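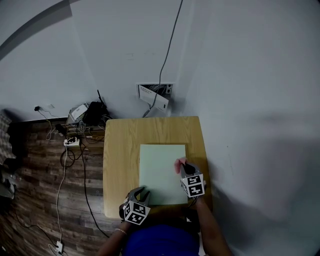

Our reading group in Berkby has a talk on nuclear power in March and I'm doing the reactor part. Why does a gas cooled reactor use helium and not water? I want it to fit on one sheet, like the pale green one on the table.
Renji Yoshida

Print | E-mail | 2 comments

Helium stays a gas and hardly reacts with anything, so you can run it much hotter. Water has to be kept under high pressure to stay liquid.
Kheri Lema

hotter = more electricity from the same heat. thats all you need
Rizwan Awan

Share (9)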